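Skovell Forum > Home Builds > bottle pickup arm, grip problems

fxia_builds
ok so the arm is up on the Salska base and it can see bottles fine. Problem is the demos. I've got 213 clips of me clearing bottles by hand, headcam, and the policy keeps closing too early on anything clear. Crushed ones on patterned tile are the worst
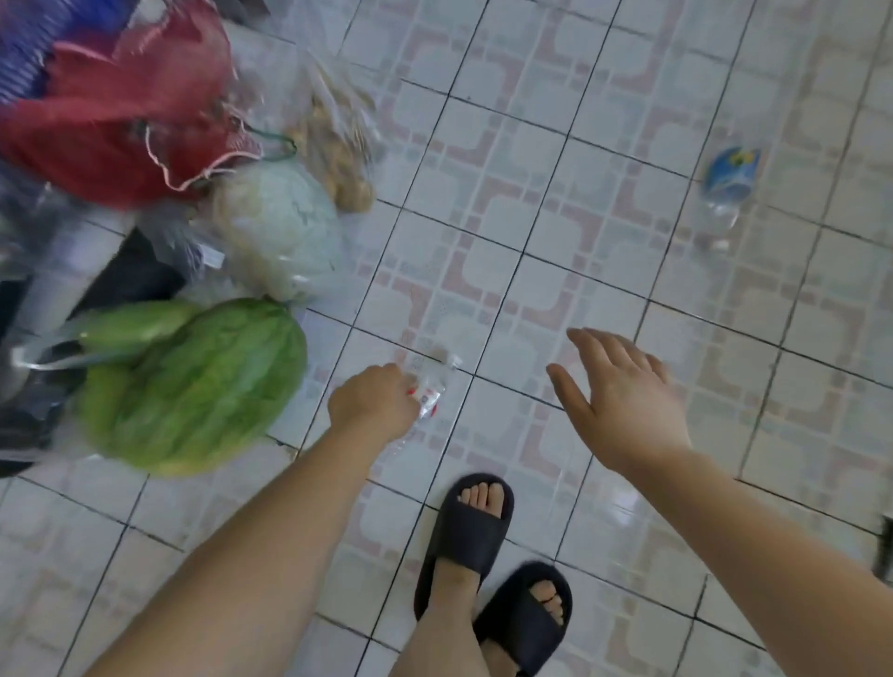
Replies

kurek_d
Tile pattern isnt your problem. Crumpled PET has no edges worth finding. Drop those clips, train on whole bottles first, add the junk later.

fxia_builds
tried that in October, 93 clips. worked great until it met a squashed one lol
counter stuff is better. the green one it gets nearly every time, clear one behind it, nope 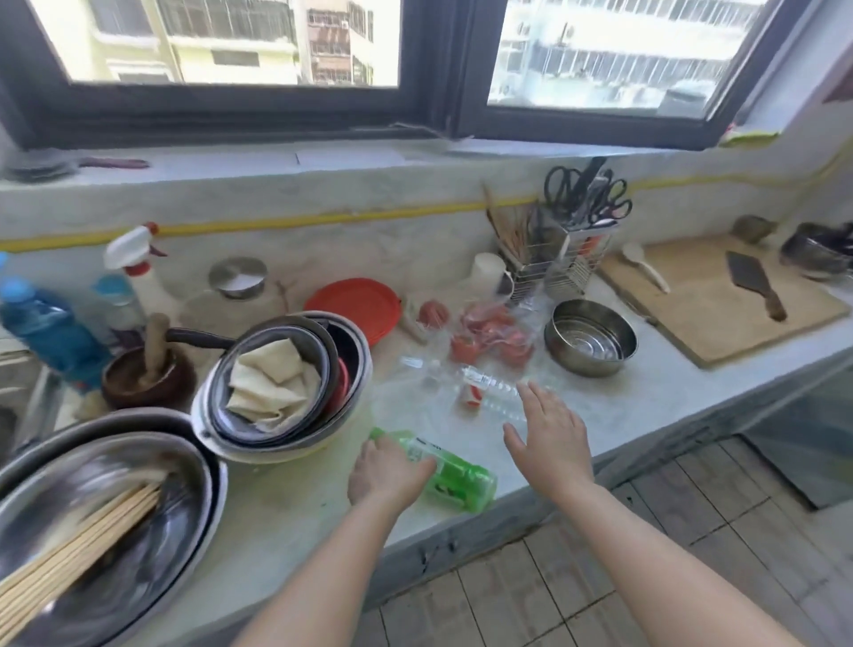

Fengying Xia

(sig pasted itself in, sorry.) Anyway same gripper, same light, so I figure color matters more than shape??

marciniak_b
Disagree w/ kurek. Keep the crushed ones in. You need more of them, like 264 not 93. And do one bottle per clip. Two at once is a mess for a single arm, which hand is it suposed to copy?

kurek_d
second part yes. first part no

fxia_builds
the drop is two handed too, a bottle in each over the bin. so redo all of those? 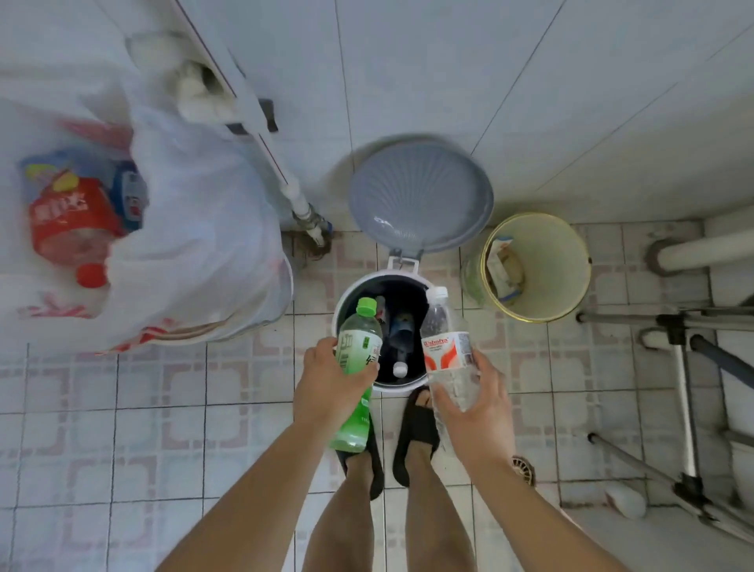 Skovell Home Arms Group

marciniak_b
Redo them, yeah. Or mask the left hand and see. Ngubane driver lets you replay at half speed, helps with the release timing.

fxia_builds
masking first, I'm lazy. also my start pose is all over the place, sometimes hands low over the counter, sometimes way off by the sink
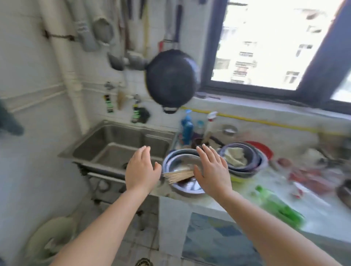
so I'm gonna fix one home position and trim the first 20 frames off everything. will post numbers when its retrained

kurek_d
Trim more than that. And post the fails too pls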